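2020-07-20
Print | E-mail
0 comments

Notebook, dry forest plots, Sadik Ridge

Picking up from the last entry, which I left hanging because the rain came in and I wanted my boots off. The seedling recount on the lower plots is done. All of it! I did the last quadrat on my knees in the mud with the clipboard inside a bread bag, and the numbers are a bit smudged but I can read them and I've copied them out clean onto the yellow sheets.

Total for the lower plots is 2,111 live seedlings, everything lumped together, anything with at least one true leaf pair and under knee height. I still have to split it by species. Last time we lumped figs and laurels in the field and tried to sort them from photos, and I am not doing that again. This time every laurel got an L next to the tally mark and every "no idea" got a question mark, and there are a lot of question marks, mostly in plot 4 where the light is terrible and everything has that same shiny drip-tip leaf when it's young.

Things I noticed while walking, in no order:

The gully below plot 3 has changed shape since the big storm. The old strangler that leaned over the crossing has gone over completely and taken a chunk of bank with it, so the stepping stones are under a foot of gravel. I went around by the upper side, which adds a good twenty minutes with a pack on. If you're going in from the Gotar side, don't try the old crossing, use the pink tape. I re-taped as far as the first bench.

The hole where the strangler stood is wonderful, though. Full sun on bare dirt in a place that hasn't had sun in who knows how long, and already there are pioneer seedlings up all over it, plus a vine I don't recognize with reddish stems. I'd love to put a new quadrat right there. It would have to be outside the main design (the plots were placed by grid, and I can't just go adding the pretty spots), but as a side project it would cost us a couple of stakes and some string. Writing it down so I don't forget to ask.

Wallaby browsing is heavy on the west edge. The unfenced half of plot 2 looks like somebody ran a mower through it. The fenced half is thick enough that I had to part the stems with my hands to count. I know one pair of half-plots isn't proof of anything, but wow, you can see it from the trail. The fence itself is sagging at the downhill corner and I propped it with a branch. That needs a real post.

Leeches: yes.

Litter traps. Emptied all of them except the one nearest the creek, which was upside down in a fern. I set it back up and marked this month as missing for that trap. Please don't average across it. The bags are labeled and hanging in the drying room, left side, second rail. The oven was still set hotter than we use for litter, so somebody has been doing soils in it, and I turned it down. Weights go in the green binder once they stop dropping, and by that I mean the same weight on 2 checks in a row, a day apart.

A bit of thinking out loud about the Awwad remnant, while I have the page open. We keep treating it as the leftover piece, the little patch on the far side of the road that's too small to bother with. I stopped there on the way out to eat my lunch and ended up staying most of the afternoon. The canopy is lower, sure, and the road edge is a mess of lantana for the first stretch. But once you're through that, the understory is really good, with tree ferns, mossy logs, and young laurels of all different sizes. That last part is what got me. On the ridge we have lots of tiny ones and lots of big old ones and a real gap in the middle, and I've been telling everybody that the gap is just how slow these trees are. Then here's a scrap of forest by a road with plenty of the middle size. So either the ridge had a few bad decades, or the remnant had some good ones, or I was looking at a lucky corner. I paced out a rough line and wrote down stem sizes along it (back page, in pencil), but it isn't a proper transect and shouldn't go in the database.

If it holds up I think it matters for the Citlow corridor plan. The draft map runs the replanting strip straight from the ridge to the park boundary and skips the remnant altogether. Bending the strip to touch it would make it longer, and I know longer means more money and more tree guards. But you'd be connecting to a patch that already has seed coming down, and the fruit pigeons are using it, I heard them the whole time I was eating. A line of planted trees with birds moving through fills in a lot faster than a line of planted trees on its own. At least I believe so, and I'd like someone to argue with me about it before September, when the draft gets sent off.

Germination trays, back at base. Mixed results. The laurel seed I cleaned by hand is coming up nicely, and the batch that went in with the pulp still on has fuzz on it and not much else. I know we said we'd test it both ways, and we have, and I'm ready to call it. Quandong: nothing. There's never anything from the quandongs for months and I shouldn't even be lifting the lid. I lifted the lid.

The shade cloth over the outside benches has a rip. I've stitched it with fishing line, it'll hold until the next good wind.

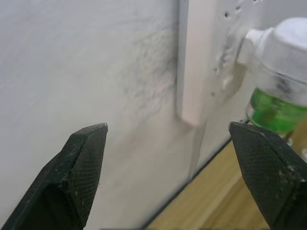 Word back on the corridor idea from Gotar, passed along over the radio this evening: they liked the remnant but wanted to know how much of that road edge floods, since the last planting down there sat in water for three weeks and most of the guards ended up in the creek. Fair point, and I hadn't thought about it at all. I was there on a dry-ish afternoon and walked in from the high end. They also said the lantana is holding up the bank in places and we shouldn't go in swinging until there's something else rooted behind it. I would have gone in swinging, so good to know.

So before I push this any further I need to walk the low end of Awwad after heavy rain and flag where the water stands. Some 4 or so flags' worth, I'd guess, going by how the ground dips, but we'll see.

To do, for me or whoever gets in first:

- split the lower plot tallies by species, question marks last
- post for the downhill corner of the plot 2 fence, plus staples, we're out
- second weighing on the litter bags
- new tape past the first bench, I ran out of pink and used a bit of blue, sorry
- proper transect in the remnant, same method as the ridge so they can be compared
- collect a bit of the red-stemmed vine with a leaf and a flower if there is one, I only got a bad sketch
- leave the quandongs alone

One more on the rain gauge. The ridge gauge was full to the lip when I got to it, so the reading is a minimum and I've put a plus sign after it in the log. We either empty it more often or get the taller one out of the shed. I think the taller one has a wasp nest in it. Will look tomorrow with gloves.

Share (3) | Print | E-mail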